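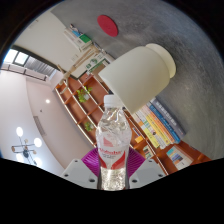
In Praise of Plain Tap Water

I grew up in a house where a pitcher stood in the refrigerator door all summer long, and whoever poured the last glass was supposed to fill it again (my brother never did, and I still bring it up at holidays). So you'll forgive me if I get a little worked up about what we now pay for a drink of water.

Last June I saved my grocery receipts, every one of them, and bottled water came to $103 for the month. For two people! We weren't even buying the fancy kind. I had simply gotten into the habit of tossing a case in the cart, and then another for the car, and habits like that are awfully comfortable.

I don't want to scold anyone. If your pipes are old or your well is bad, buy all the bottles you need, and I mean that kindly. But plenty of us have perfectly good water at the kitchen sink, and I think we've let ourselves forget it. I'd love to see drinking fountains come back too - the low, humming sort, with a step for the little ones. Our library took its fountain out when the lobby was redone, and I've written to them twice. I plan to write again this spring.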